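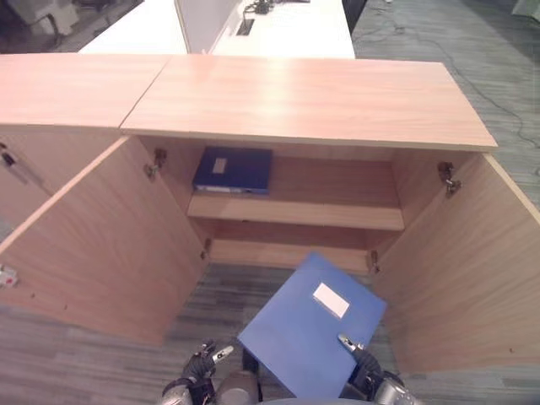 My sister asked me over dinner when she could buy a robot that puts things away. She has two kids and a hallway that fills up with shoes every afternoon. I told her not soon, and then spent the drive home trying to work out whether I believed it.

I handle purchasing for an office of 40 people, so I'm not an engineer. I do read a lot about these machines, and in October I spent a day at a small trade event where companies were showing what their robots could do. What follows is mostly my opinion.

Putting a binder in a cabinet is a good chore to think about. It's dull, every office has it, and it takes a person three seconds. You open the doors, bend down, slide the thing in on its edge or its back, close the doors. If there's already a binder on the shelf you put yours next to it without thinking.

For a machine with two hands it goes something like this. It has to see where the doors are and how far they swing. It has to get low enough to reach the shelf. A binder is an awkward object, smooth and stiff on the outside, thicker at the spine, and the weight shifts depending on how full it is. Hold it by one edge and it wants to tip. Hold it with both hands and now both hands have to fit through the opening, with the doors sticking out on each side. Then you have to let go of it somewhere sensible and back out without dragging it along.

I watched a robot from a company called Stimen do a job close to this at the event. It was moving file boxes from a cart to a low shelf. It did 15 boxes while I stood there and it got all but two of them in. One ended up crooked and hanging over the front, and one it set down on the shelf edge and a man in a company shirt caught it. It was slow. I could have done the cart in the time it took to do four boxes. But a couple of years ago I saw a similar demo and that robot couldn't reliably pick the box up, so I came away more impressed than I expected to be.

The Pidel booth had a single arm folding hand towels. Pretty good at it, as long as the towels came out of the same bin, the same size, one at a time. I asked if it could do a fitted sheet and the woman there laughed and said she couldn't either.

I talked for a while with Kanokwan Suksawat, who runs the packing floor at Sukprasert, a company that ships kitchen parts. They've had two robots on trial since spring. I asked her the question my sister asked me, more or less. She said the robots are fine for the part of the job that doesn't change. They take cartons off the line and stack them on pallets. On a normal shift one of hers does 700 cartons and she hardly looks at it. What she can't hand over is everything else: the carton with a torn flap, the label that's peeling, the return that comes back in somebody's grocery bag. She still has people for that and doesn't see it changing in the next few years.

She also said something about floors that stuck with me. They had to move cords and mats and repaint lines before the robots could get around. At my sister's house the floor is different every hour.

That's the real gap between a shop and a home, I think. In a shop you can change the place to suit the machine. You can decide that bins always go here and carts always go there. In a home or even an ordinary office, things get left wherever. A cabinet door is half open, a cable is running across the carpet, somebody parked a chair in the way. A person steps around it. The machine has to notice it first, and then decide if it matters.

A few people asked me about price after my last post. I don't have good numbers. Nobody at the event would give me one for a two-handed robot except the guy from Jeson, who said leasing is where it's all going and then wouldn't say what the lease cost. He did give me a brochure that said their machine had been tested on 69 household tasks. I read the list on the train. "Open drawer" and "close drawer" were two of them. So was "open drawer (left hand)."

I don't say that to be mean. Opening a drawer with the left hand probably was a separate piece of work for somebody. It does tell you how to read a number like that, though.

So can machines do chores yet? Some of them, in some places, with a person nearby. Stacking and moving things of a known size, yes. Putting a binder on a shelf, I'd say they're getting there, and I'd expect to see it done in offices before homes. Dishes, I have doubts. Laundry from hamper to drawer, no. The hallway full of shoes sounds easy and I think it's one of the hard ones, seeing as no two shoes are lying the same way and one of them is usually under the dog.

I told my sister ten years. She said the kids will have moved out by then.

Next post I want to go over floor scrubbers, which we're looking at for the warehouse side. If you run one, send me a note about how the batteries hold up.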